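Zineo (Braston) Ltd
Monthly sales and operations meeting
Held in the upstairs room at Braston, Monday, 9.30 am
Present: Sales, Stores, Production, Accounts, Marketing. Purchasing joined by phone from the Were depot and could be heard most of the time.
Apologies: Quality, who were at the dentist.

1. Minutes of the last meeting
Agreed as correct, apart from item 6, where "the customer was delighted" should read "the customer was delayed". Marketing asked whether the original wording could be kept for the newsletter. It could not.

2. Matters arising
The kettle has been replaced. The door to the packing area still has not. Stores reported that the temporary wedge is now in its second year and is performing well.
The old price list has been taken off the website. It is still on the wall in the trade counter, laminated, and Sales will take it down once they have found the long ladder.

3. Gasket range
Production reported that the new cutting die arrived in February and was the right size, which made a change. The flat gaskets are coming out clean, but the narrow ones are curling on the shelf. There was some discussion of whether this is the material, the storage or the radiator next to the storage. Stores will move the rack away from the radiator before any more money is spent on investigating the material.
Sales asked for the narrow gasket in packs of 100. Production pointed out that the bags hold 80 if you want them to close. Bigger bags to be priced.
Action: Stores (rack), Purchasing (bags).

4. Distributor in Brustport
The Brustport distributor has placed its third order and has paid for the first. Accounts wished it noted that this is the normal order of things only in Brustport. Terms stay at 30 days in writing and whatever they turn out to be in practice, up to a limit which Accounts will set and Sales will not mention on the telephone.
They have also asked for sole rights to the whole coast. The meeting felt that sole rights should follow from selling something along the coast. Sales will put this more kindly.
Action: Sales, Accounts.

5. Website and product pages
Marketing has finished moving the old pages across. 13 products are still without a weight, and 4 have somebody else's. Customers have been ringing to ask, and Stores have been weighing things on the post room scales while they wait, to the annoyance of the post room.
It was agreed that every page should carry a part number, a weight, a pack size and a delivery time we can meet. Marketing asked if "fast" counted as a delivery time. It does not.
The enquiry form now works in both directions. Replies had been going to a mailbox which no one had opened for some months, and Sales are working through them, starting with the ones that are still polite.
Action: Stores to supply weights by the next meeting. Marketing to correct the rest.
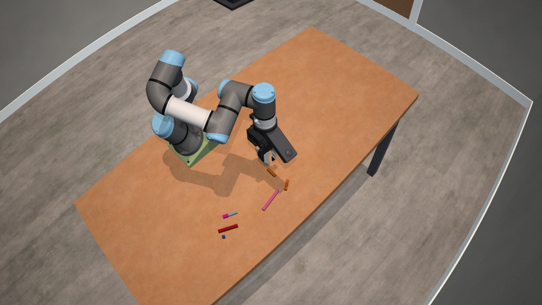
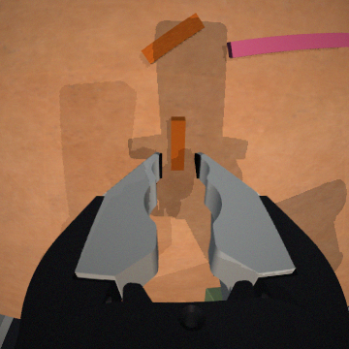
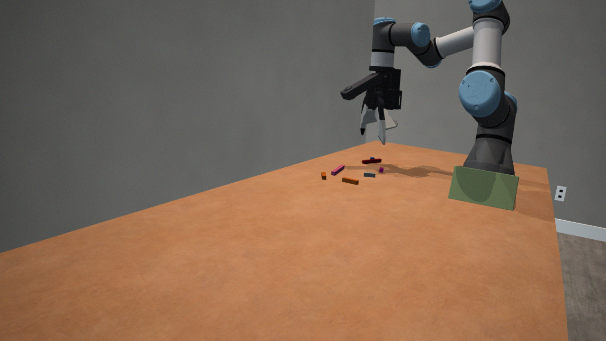
6. Trade show
The stand is booked. It is smaller than last year's and costs more, and we are once again between the toilets and a firm that demonstrates air horns. Marketing sees this as a high footfall position.
Sales asked for a proper sample board in place of the suitcase. Production can make one if given drawings, a description or any hint at all of what is wanted. Free pens were discussed for longer than the rest of the item put together. We still have three boxes with the old phone number, and these will be used up in the office.
Action: Sales to sketch the board. Marketing to order pens, blue.

7. Freight
The carrier has put its rates up again and has sent a leaflet explaining that this is an improvement to our service. Purchasing has two other quotes, one cheaper and one from a man with a van. Small parcels to stay where they are for now. Pallets to Were will go with the cheaper firm for a month's trial.
Stores asked that the last collection be at 4 pm, as booked, and not when the driver feels it in his bones. Purchasing will ask.

8. Any other business
The car park will be relined. Cars left over the weekend may be relined too.
Accounts reminded all departments that receipts should show what was bought. "Bits" is no longer accepted.
Production asked for the heating to be looked at. Stores asked for it to be left alone until the gaskets had been moved.

9. Next meeting
Same time next month, same room, unless the projector is back, in which case downstairs.

The meeting closed at 11.15 am, item 6 having begun at 10.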